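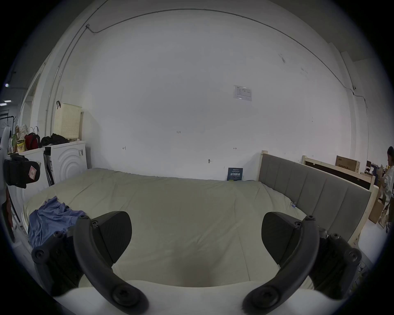
I Spent Two Days Teaching a Robot to Make a Bed

26 Dec 2023

I should say up front that I'm bad at making beds. My mother gave up on my corners when I was still in grade school, and my own comforter has lived in a heap ever since. So when the people at Rallis asked whether I'd like to come to Plisville and teach a robot some housework, and then told me which housework, I laughed out loud on the phone. They told me bad was fine. They had plenty of tidy people already!

The job is called demonstrating. You hold a gripper in your hand, a real one with two curved black jaws and a wedge-shaped pad at the end of each, and you do the chore with that and nothing else. The camera on the tool records what the jaws are up to, and later a robot arm with the same kind of fingers learns from the recordings. That's the whole idea. You don't write code, you don't press buttons on a screen, you just go pick up the cloth.

I say "just." My first try at picking up a cloth took me longer than it takes to boil an egg.

It's the fingers, you see. You've got ten, and you've had them your whole life, and you have no idea how much cheating they do for you. I'd go for a corner of the light blue cloth and the pads would close on air. I'd go lower and pinch the cloth and the fitted sheet together, so the whole bed came along for the ride. I'd get the cloth, lift it, feel terrific, and then remember I still had to put it somewhere in a shape. My other hand kept floating up to help (this is strictly against the rules) and my coach kept making a little noise in her throat, like a cat that's seen a bird.

The trick, once she'd stopped making the noise and told me, is to come in at a slant. One pad slides along the mattress, the other comes over the top, and you close slowly. The pads have a fine diagonal texture that helps them hold on. If you jab straight down, you get wrinkles. I got a lot of wrinkles.

The room where I did my first day was a lived-in sort of place, and I liked it a lot better than the lab I'd imagined. There's a washing machine a few steps from the bed with black clothes piled on top, bags sitting on the cabinet next to it, a laundry basket hanging on a hook. Somebody was busy with their own things over by the boxes the way somebody always is in a house. I'd pictured white coats and a taped-off square on the floor. What I got was closer to helping a cousin move in.

My coach wants it that way. She's been to too many demos, she told me, where a robot folds a perfect towel on a perfect table and then can't find the towel when you put it in a bedroom. A cream sheet under a pale blue cloth in front of a big white wall is a pretty mean thing to ask of a camera. So is a gray headboard with a shadow in every groove. She was delighted by all of it. I've never met anyone so happy about a messy room, and I wish she'd talk to my landlord.

By lunch I'd recorded 8 runs she'd keep. I won't tell you how many she wouldn't.

The keepers weren't the ones I'd have picked, either. I was proud of a fast one, a really slick grab and drop, and she threw it right out. Too fast, she said, and my wrist had been all over the place, so the picture was mostly smear. The one she loved was a run where I missed the edge, backed off, looked at it again from the side and got it on the second go. A robot is going to miss too, and somebody has to show it how to recover without flinging the blanket across the room. I found that oddly comforting. I've been recovering from missed corners since second grade!

Day two was over at Mimico, across the parking lot, where they do the other kind of teaching. You sit in a chair with a pair of handles and drive the arms from there, watching through a screen, with the arms themselves off in another room. It looks like so much more fun. It was, for a bit. Then my shoulders started to ache and I noticed I couldn't feel the cloth at all. With the gripper in your hand you get a little tug when the fabric catches, and you slow down before you've even thought about it. With the handles I was tugging at a picture. I pulled a pillowcase clean off its pillow and didn't know until the man next to me started clapping.

He'd been driving arms since October and made it look like nothing. He hums while he works. His advice was to stop staring at the jaws and watch the cloth, and it did help, some.

So which way is better? I asked everybody and got a different answer every time. The hand tool is cheap and quick, and you can carry it into any bedroom that'll have you. The handles are slower, but the moves you record are ones the arms have already made, so you never teach them a reach they can't do. (I'd been bending my elbow around the headboard on day one in a way no arm at Rallis could copy. Whoops.) A few people want both, with the hand tool first for the bulk of it and the handles for the fussy parts. That's the plan for the joint project the two outfits are running, which goes by Nastow, and the tally on the whiteboard there stood at 1,685 keepers when I left. Mine are in that number, and yes, I did take a picture of the whiteboard.

Before I went home they let me watch an arm have a go with the cloth. It came in at a slant. It paused, and shuffled a little to the left, and pinched, and I swear I knew that shuffle. I do it because my left knee is bad and I don't like leaning over a mattress. My coach said it could have come from anyone's runs, there was no way to tell.

I still think it was mine. I've been making my own bed since I got back, most mornings, coming in low from the side with two fingers. The corners are terrible.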